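Shared workshop group builds sidewalk delivery cart, tests it first on a simulated street

4 February 2021

A small group of members at the Jolurham shared workshop is building a four-wheeled robot cart meant to carry groceries and library books along ordinary sidewalks. Most of the work this winter has been done on a computer, with the cart driving itself through a simulated city block while its real frame waits on a bench for parts.

The project is named Cukenon. It was started in December by Sang-wook Jeon, a retired elevator technician, and Orla Flanagan, who teaches evening classes in electronics at the workshop. Three other members have joined them.

The cart is built on a welded steel frame with wheels taken from a mobility scooter. It has a lidded cargo box, two cameras at the front and a small computer under the lid. The group has set its top speed at a walking pace and its load limit at 65 pounds. Spending so far comes to $3565, paid by the members themselves, with the batteries and motor controllers the largest items.

"We could have put it outside in the first week and chased it around with a remote control," Flanagan said. "But the parking lot was iced over and we only have one frame. If it goes off a curb, that's our winter."

The group moved to simulation instead. Stelios Makris, who works on the navigation software, set up a downtown block with a broad sidewalk, a street beside it and the usual things a cart would have to get past. The program runs on a desktop computer in the workshop's back office, and members can log in from home to start a run or look over the results.
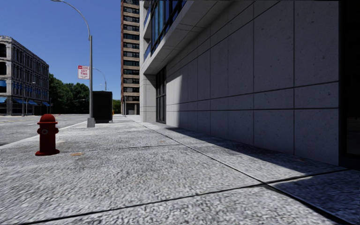 A simulated sidewalk used in the Cukenon project, with a fire hydrant and streetlights along the curb side. Image: Cukenon project

Makris said shadows have taken up more of his time than anything else. The edge of a building's shadow on bright concrete can look to the software like a step or the end of the pavement, and early versions of the cart would stop at it and stay there.

"It would sit at the shadow line until the run timed out," he said. "I had a whole evening of that. Every run, same place."

He changed the way the software weighs brightness against texture, so that concrete in shade and concrete in sun are both read as ground. The cart now crosses most shadow edges without slowing down, though it still hesitates when the sun is set low in the simulation.

Expansion joints were the second problem. The dark lines between slabs were being read as cracks or low barriers, and the cart would turn to run beside them. Aurelio Cabello, another member, went through saved images and marked the joints by hand so the software could be trained to ignore them. He labeled 200 images over two weeks.

Fixed objects near the curb, such as hydrants and poles, have been easier. The cart is told to keep a set distance from anything standing upright and to pick the wider side when it passes. Flat marks on the pavement are still handled unevenly. In some runs the cart drives straight over a patch or a stain, and in others it goes around.

The group scores each version on a fixed set of routes along the block. The current one finishes 90 percent of them without stopping for help, according to a log kept by Makris. Most of the failures come when the cart has to decide between a narrow gap and waiting.

No pedestrians have been added to the simulation yet. Flanagan said that will be the next stage, beginning with people who stand still and then people who walk toward the cart. Dogs and strollers are on the list after that.

Work on the frame itself has continued at a slower pace. Jeon has rebuilt the front axle once, after the first version flexed under load, and is now fitting a bumper that cuts power to the motors when pressed. A replacement motor controller was ordered from Trernari, a parts dealer, and had not arrived when this item was written.

Jeon said the bumper switch does not go through the computer at all. "The software can be as confused as it likes," he said. "You press the bar and the wheels stop."

The first outdoor runs are planned for the walkway behind the workshop on Londoño Street, which is closed to cars. A member will walk beside the cart at all times with a stop button. The group has not asked for permission to use public sidewalks and does not plan to until it has completed a full set of runs on the walkway.

Sotiris Kokkinos, who handles bookings for the workshop, said the welding bay will be reserved for the project two evenings a week until the frame is finished. Other members can still use the bay on those evenings if they arrange it with Jeon first.

The group is looking for someone with experience in waterproof wiring. Members who are interested can leave a note at the front desk.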